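Support > Tickets > Deployment and Runtime > Worker service won't bind to message queue after stack upgrade

Worker service won't bind to message queue after stack upgrade

Status: Resolved
Component: Plustov runtime, queue binding
Environment: staging, then production

Original report

Hi all! First off, we love the new Plustov stack and the move has been a breeze for most of our apps. The web front end went over in one push and starts up so much faster than it used to. One piece is stuck, though, and I'd be really glad of some help.

Our worker service (Rultano, the one that picks up render jobs from the queue and writes the finished files to storage) stages fine and then crashes on start. It worked on the old stack with the same manifest. The queue is a managed instance called betalton-queue, created from the marketplace with the standard plan and bound in the manifest under "services". The web app is bound to the same instance and talks to it happily.

Log from a failed start:

[STG] Build complete, uploading droplet
[STG] Uploaded droplet
[CELL] Creating container
[CELL] Container healthy check: process
[APP] Loading configuration from environment
[APP] Connecting to queue at localhost:1724
[APP] Connection refused
[APP] Retry limit reached, giving up
[CELL] Process exited with status 1

So it's looking on localhost, when it should be getting the host from the bound service. I have already:

- restaged the app, several times
- unbound and rebound the service
- deleted the app and pushed it fresh under the same name
- checked that the credentials show up when I print the environment from the command line (they do, host and port and all)

Any ideas very welcome!

First reply from support

Thanks for such a complete report, it saves everyone a round of questions. Port 1724 on localhost is the built-in fallback in the Hakim client library, so the library is loading and then failing to find any service entry it likes. Could you post the manifest, the version of Hakim in your lock file, and the part of the environment that holds the service block? Please blank out the password first.

Update from reporter

Here you go. Manifest:

applications:
- name: rultano-worker
 memory: 1000M
 instances: 1
 no-route: true
 health-check-type: process
 services:
 - betalton-queue

The lock file has Hakim at major version 9. The service block has a label, a name, a plan, an empty list of tags, and the credentials. On the old stack I'm pretty sure the tags list had "queue" in it, but I didn't keep a copy, so don't hold me to that.

I also tried the same build on my own machine with the environment copied into a local file, and it fails in exactly the same way. Great news for me, as I can now test without waiting for a push each time!

For anybody who doesn't know Rultano, the web app puts a job on the queue, the worker picks it up, and a finished file lands in the storage bucket. With the worker down, the jobs just pile up. When I last looked there were 465 of them waiting, and every one is safe on disk, so there's no data loss and no panic on our side.

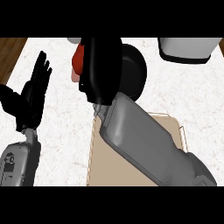
Diagnosis

The empty tags list is the culprit, and what a nice clean one to find. Hakim looks for its service in this order:

1. An explicit name in the setting HAKIM_SERVICE_NAME.
2. Any bound service carrying the tag "queue".
3. The fallback on localhost.

The old stack filled in default tags from the marketplace entry when a service was bound. The new one passes along only the tags that were set on the instance itself. Yours had none, so step 2 found nothing and the library dropped to step 3. Restaging or rebinding can't change that, which explains why everything you tried left you in the same spot.

The web app gets by because it reads the credentials block by instance name in its own startup code and never asks Hakim to search. You can confirm that by searching the source for "betalton-queue". I'd expect a hit in the web app and none in the worker.

Two ways to fix it

Option A: set the name in the manifest. Add this under the worker:

 env:
 HAKIM_SERVICE_NAME: betalton-queue

Then push again. A plain restart won't read the changed manifest.

Option B: add the tag to the instance. Update betalton-queue with the tag "queue", then unbind, rebind and restage the worker. Any other app that searches by tag will pick it up too, so check first that you don't have a second queue bound somewhere with the same tag. Hakim takes the first match it finds and won't warn you.

I like option A for a single worker. It's one line, and it sits in version control where the next person will see it.

Update from reporter

Option A worked on the first push! Start log now:

[APP] Loading configuration from environment
[APP] Service name set, using betalton-queue
[APP] Connected
[APP] Waiting for jobs
[CELL] Container became healthy

And yes, exactly one hit in the web app source and nothing in the worker. I did staging before lunch and production at 3:30 pm, and the backlog started moving right away. It's lovely to watch that number drop.

One small follow-up. With the memory at 1000M, the worker was killed once while it was chewing through the backlog. Is that related to the upgrade?

Reply from support

Glad it's moving! The memory kill is a separate matter. By default Hakim grabs jobs ahead of time, and with a long backlog it will hold a full batch in memory. Set HAKIM_PREFETCH to 1 until the queue is empty, then take the setting out again if you miss the speed. If you see another kill with prefetch at 1, please open a new ticket and attach the memory graph.

Update from reporter

Prefetch at 1, no more kills, queue empty. I've left the setting in place for now. I also added the service name to our other two workers before moving them over, and both came up on the first try. Thank you so much, this was a fun one to learn from. Happy for you to close it.

Closing note

Closed as resolved. The change in default tags has been added to the Plustov upgrade notes under "Service bindings", and the Hakim page now lists the search order.

Related tickets

Service credentials missing after renaming an instance
Worker killed during large backlog, prefetch settings
Health check type "process" ignored on first push
How to keep a copy of the environment before a stack upgrade
Two queues bound to one app, wrong one selected

Contact support | Copyright Plustov | Back to top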